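Uvora two-slot toaster, three months on

Filed under: small appliances

The Uvora replaced a four-slot Brandano that had become too wide for the bench. It's sold as a compact unit for flats and shared kitchens. I've used it most mornings from February onward, mainly on supermarket sandwich bread, with the odd crumpet and a dense rye from the Jara bakery.

Build and controls

The body stays cool enough to handle at the sides during a normal cycle. The top does not. The lever has a short, firm travel and latches on the first push. The browning dial has no click stops, so a setting has to be lined up by eye each time, and mine had drifted by half a mark whenever I wiped it down.

The crumb tray slides out from the back. It's shallow and needs emptying weekly.

Browning

Setting 2 gives a light, even colour on white bread. Rye needs a second cycle at the same setting. One face of the slice always comes out darker in the left slot, and turning the bread makes no difference to which side of the slot is hotter. Crumpets fit, just. Thick-cut fruit loaf doesn't, and has to be squashed at the heel end.

The cancel button works at any point in the cycle. Reheat runs for 46 seconds and can't be adjusted.

Bench space and cord

Two slots take up very little depth, which leaves room for a cooktop and a plate on a small table. The cord is short. If your outlet is behind the fridge, measure first. The Nustix cord clip sold alongside it is a poor fit and I took mine off.

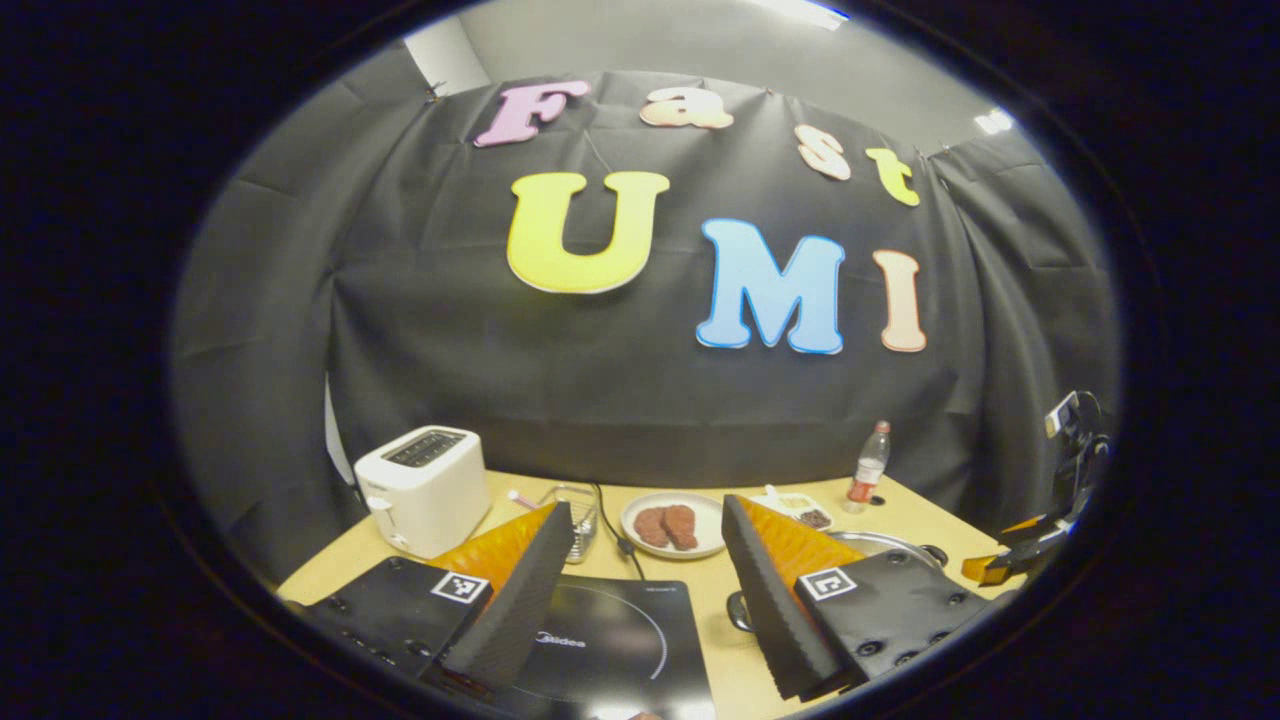 Hermenegildo Bautista wrote in to say the left slot on his browns unevenly too, and that running it empty for one cycle before the first slice evened things out a fair bit. He also keeps his dial on a dab of white paint so he can find the same spot again.

I tried the empty cycle for a week. The difference between faces is smaller, though still there on rye. The paint is worth doing.

Rating: good for one or two people, too slow for a family breakfast.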